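How I keep one evening a week properly free

I've been promising to write this up since November, when my friend Adhiambo Mutiso asked how I'd managed to stop answering work emails in the bath. (I know. I KNOW.) So this is my method for getting one whole evening off every week, and you can start it tonight.

Step 1: Pick your evening and write it down. Mine used to float about depending on how busy I was, so of course it vanished. Now it's in the paper diary in pen, and I treat it like a dentist's appointment.

Step 2: Choose a stopping time. I stop at 18:00. Laptop closed, charger unplugged, the lot. If there's something half done, I scribble one line about where I'd got to and leave it on the keyboard.

Step 3: Do the boring jobs the night before. I give myself a short burst for the bins, the washing up and whatever's been lurking in the hall. The first few times I skipped this bit and spent my lovely free evening scrubbing the hob! 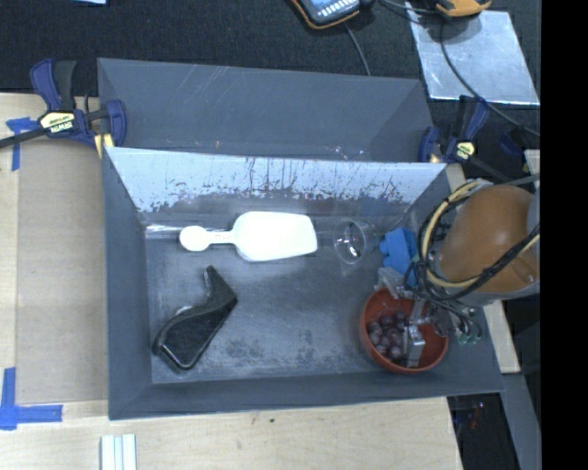 A white scoop in a well-scuffed grey bin.

Step 4: Put your phone somewhere annoying. Mine goes in the drawer upstairs with the ringer on, so my mum can still get through. I had 270 unread messages the first week and not one of them mattered by morning.

Step 5: Plan one nice thing, and only one. I once tried to fit in a film, a face mask, a curry from scratch and a phone call to my sister, and I was more worn out than if I'd worked. These days it's a bath and a chapter, or a slow walk down to Stullow and back with a bag of chips. Last week I did a jigsaw of the harbour at Baltitz, 700 pieces, and got as far as most of the sky.

Step 6: Tell people. I put a cheery line in my email signature and my clients have been sweet about it. One of them has even started doing the same!

You will slip up. I worked straight through mine twice last month and felt very grumpy about it, so I moved it to the next night and carried on. Do let me know in the comments which evening you pick, and whether anyone else has jigsaw tips for large areas of plain blue.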